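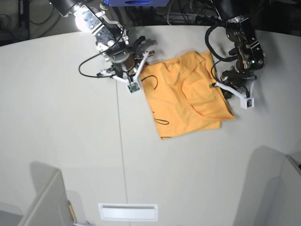 Pondetora Guest Stays – Hut & Track Team

Section 4: Opening up Jatoi Hut when you arrive

Hello again! By now you've found the gate, dropped the key safe code into your phone and carried your bags up the hill (sorry about the hill). I'm Athina, I look after the hut bookings, and I wrote this section after a whole November of phone calls from people standing on the verandah wondering why the kettle wouldn't go. Allow yourself a good hour of daylight. If you're on the late bus, the 379, have a torch in your pocket before you get off.

4.1 Turning on the power

1. Go round to the tall grey cupboard on the north side and open it with the small key. It sticks a bit in damp weather, so lift as you turn.
2. Check that the battery switch on the left is pointing at OFF. If it's already on, leave it alone and skip to step 4.
3. Turn the battery switch to ON and wait for the green light to stop blinking.
4. Press and hold the inverter button until you hear the beep, then let go.
5. Head inside and try the kitchen light first.

Note: The whole place runs on the panels out the back. Lights, phones and a laptop are fine all evening. Hair dryers and travel irons are not, and I do love you all, but please leave them at home.

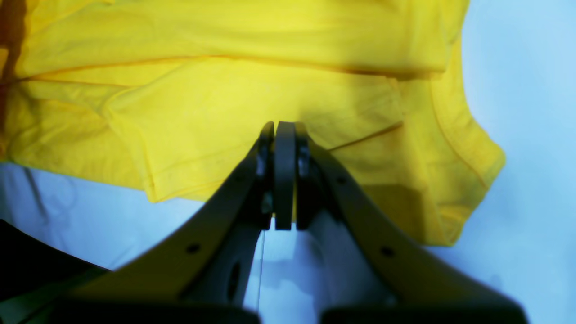 Fig. 4a: Yellow cotton T-shirt, crumpled

CAUTION: Don't touch the red cable ends in the cupboard, even with the switch off. If a cover has come loose, shut the door and ring Jianguo Kang on the number inside the lid.

4.2 Getting the water running

1. Find the blue tap under the tank stand and open it a quarter turn.
2. Open the cold tap in the kitchen and let it cough and splutter until it settles down.
3. Look at the tank gauge and write the reading in the hut book. A full tank is 258 on the dial.
4. Fill the kettle and boil it before you drink anything. It's rainwater off the roof, and it tastes lovely once boiled (we have possums).

If the reading has dropped below the painted line, send me a message that same evening and Hanyu Dong will top you up from the creek pump in the morning. Short showers until then, please!
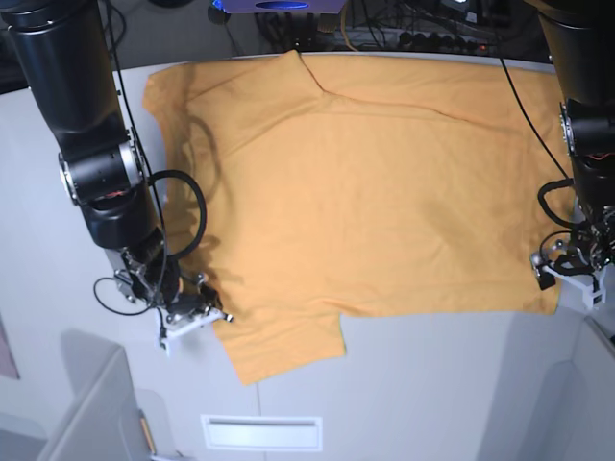 Fig. 4b: T-shirt spread out on a white tabletop

4.3 Lighting the stove

1. Open the flue lever all the way, handle pointing at the window.
2. Lay scrunched paper, then kindling, then one small split log.
3. Light the paper and leave the door open a crack until the kindling catches.
4. Close the door, wait for a decent blaze, and bring the flue back to halfway.

CAUTION: The stove top stays hot long after the fire looks dead. Keep little ones behind the rail and never dry socks on the flue. Yes, I can tell when you have.

Wood lives in the lean-to. Take from the left-hand stack, as the right-hand one is still green and will smoke you out.
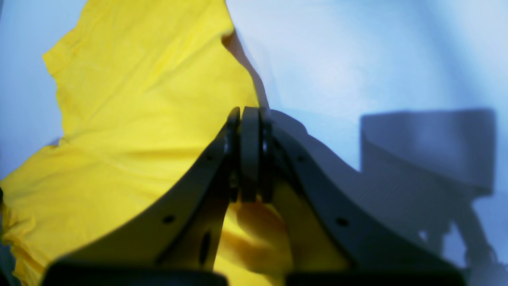 Can I get to the hut if I don't drive?
Take the 379 from Laria and ask the driver for the Pondetora gate, then it's a walk of 300 metres up the track to the hut. Nawal Slaoui can meet you with the trolley for heavy bags if you let us know the day before.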